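Traces blanches sur plan de travail en granit et sous l'égouttoir : calcaire ou résine abîmée ?

Posté par Domenica Hollenstein, rubrique Cuisine et entretien

Bonjour,
Plan de travail en granit gris foncé moucheté, finition polie, posé il y a deux ans par la société Vorham. Eau très dure : 40 °f mesurés avec un kit à gouttes. Depuis avril, une auréole blanchâtre s'est formée à l'endroit où se trouve l'égouttoir, sur une bande de 58 cm le long de l'évier. Elle disparaît quand la pierre est mouillée et revient au séchage. J'ai essayé le liquide vaisselle et une microfibre, sans résultat. Le poseur me dit d'appliquer du vinaigre blanc, la notice de l'hydrofuge Nasura l'interdit. Qui a raison ? Faut-il refaire le traitement avant de nettoyer ?
Merci d'avance.

Geraghty
Vinaigre dilué moitié-moitié, cinq minutes, rincer. Je fais ça depuis des années sur le mien et il n'a rien.

Sérgio Antunes
Je déconseille le vinaigre en première intention. Le quartz et les feldspaths y résistent assez bien, mais beaucoup de pierres vendues sous le nom de granit contiennent un peu de calcite, et celle-ci est attaquée. L'acide dégrade aussi certains hydrofuges, d'où la mention sur la notice.

Une trace qui s'efface à l'eau et réapparaît au séchage peut être un voile de calcaire, mais aussi un poli terni. Pour trancher : passer l'ongle, puis une lame de rasoir neuve tenue presque à plat, sur 2 cm, pierre mouillée. Si une poudre blanche se détache, c'est un dépôt. Dans ce cas, continuer à la lame par petites surfaces, puis finir avec un détergent à pH neutre. Si rien ne se détache et que la surface reste mate en lumière rasante, le poli est atteint et il faut un marbrier.

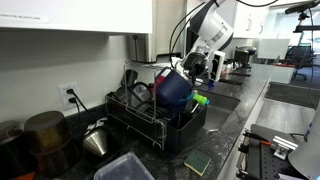
L'hydrofuge se contrôle après le nettoyage, jamais avant, sinon on enferme le dépôt. Déposer quelques gouttes d'eau, attendre un quart d'heure, essuyer : si la pierre a foncé, elle absorbe et le traitement est à refaire. Pour la suite, le point faible reste l'égouttage. Un modèle à bac inférieur en plastique noir, comme celui-ci avec ses tasses et ses assiettes sombres sur une pierre gris foncé mouchetée, retient une partie de l'eau, à condition de vider le bac et de sécher dessous tous les soirs - l'eau qui stagne sous un bac sèche très lentement et laisse son calcaire au même endroit.

Domenica Hollenstein
Test fait mercredi : poudre blanche à la lame, donc dépôt. La moitié de la bande est déjà propre. Les gouttes ont foncé la pierre près de l'évier, pas ailleurs. Je retraiterai seulement cette zone.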